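For our term project we compared two fingertip shapes on the Tundholm arms – the pointed Farnanura tips and the flat Millet ones. The pointed set won me over with skinny stuff like batteries!
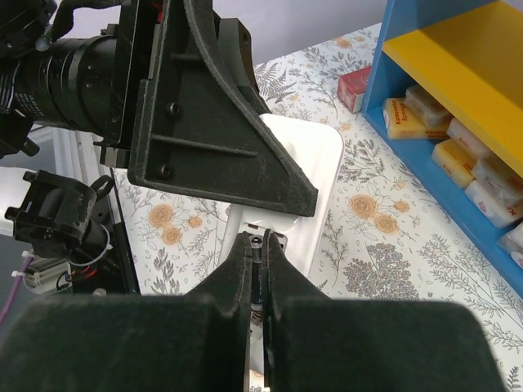 Page 7

I ran 15 tries per set in March, same Plorkarel controller both times. The flat tips kept nudging the battery sideways, so I slowed the close speed way down and that helped a bit. 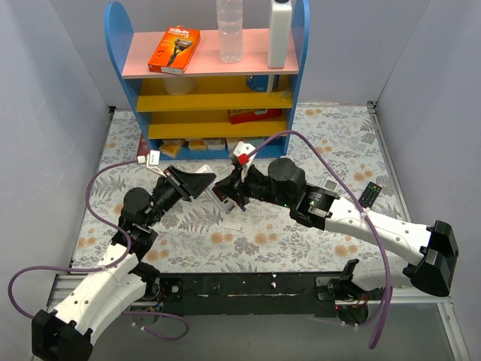
Cables were my other headache. I rerouted mine twice and still want more slack at the wrist before we try the heavier items.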